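3. Objects left on the dining table

3.1 Background

In the first part of the study we asked how households in Duswood divide their rooms between daily use and display. The older literature on domestic space treats the two as separate. The parlour, or the "good room", held the objects which visitors should see, and the kitchen held those which the family needed. Many flats in Duswood were built without a second living room, and the dining table has taken over part of the work of the parlour. It is eaten on three times a day in some homes, and at the same time it is the place where a figurine, a vase or an inherited bowl is kept.

We call these things resident objects. A resident object is one that stays on the table between meals and that the members of the household do not regard as forgotten there. The definition was proposed by Sobczak in our pilot work in Davel and it has one weakness, to which we return in Section 5: it depends on what people say about the object and can not be decided by looking alone. A folded napkin may be resident in one home and simply left from breakfast in the next.

3.2 Interviews

The interviews were held in the homes of the participants, in most cases at the table itself. Vilela and Schnyder conducted them in pairs, one asking and one writing. We did not make sound recordings, as three participants in the pilot had told us that they spoke less freely with a recorder on the table. Each interview lasted 50 minutes, and the last ten of them were kept for a task in which the participant was asked to clear the table in thought, naming the objects in the order in which they would be taken away.

The order of clearing proved more useful than the direct questions. Asked directly, most people said that nothing on their table was important. When they cleared it in thought, they started with plates and cups, went on to cloths and papers, and then became slower. Ornaments came last, and several participants did not remove them at all until the interviewer asked. One woman in the older part of Duswood told us that she would "lay the plates around him", meaning a small statue which had belonged to her aunt. She had never thought of him as being in the way.

A bowl was harder to place. Empty bowls were named early by participants under a certain age and late by older ones, and we suspect that this follows from the use of the bowl for keys, fruit or letters. Dreßler has suggested that the bowl should be treated as a class of its own, between tableware and ornament. We have kept it with the tableware in the present paper in order to remain comparable with the pilot.
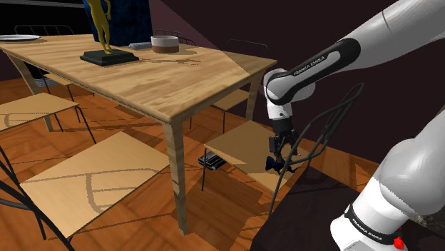
Figure 3. Computer-rendered dining table with plate, figurine on a black base, and bowl.

3.3 Classes of objects

For the analysis we used three classes. Tableware includes all that is eaten or drunk from. Textiles and paper include napkins, cloths, newspapers and post. Ornaments include figurines, candlesticks without candles, and framed pictures. A candlestick in regular use was counted as tableware, after some discussion between the authors. Objects with a base or stand of their own were almost always described by their owners as ornaments, also when they had a practical function in former times.

The position of ornaments was described with surprising agreement. Participants spoke of "the middle" or "the back", and by the back they meant the side of the table where no one sits. In homes where the table was pushed against a wall this was simple to understand. In homes where it stood free in the room, the family still knew which side was the back, and members interviewed separately gave the same answer. Brandes has described a similar convention for sideboards in the Seidel district, but there the wall explains it completely.

3.4 Disagreement within households

Not every resident object is accepted by everybody. In the families with grown children living at home, the ornament on the table was often defended by one parent and tolerated by the rest. The argument was seldom about beauty. It was about work: who lifts the object when the table is wiped, and who must put it back. A father of two sons in Arneo Street said that the figurine could stay as long as he was not the one who dusted it. His wife, interviewed one day later, mentioned the same agreement without being asked, and added that it had held since May.

We did not expect dusting to appear so often in the material, and our questions were not prepared for it. The notes on this point are therefore uneven, and we use them in Section 4 only where both interviewers wrote down the same statement.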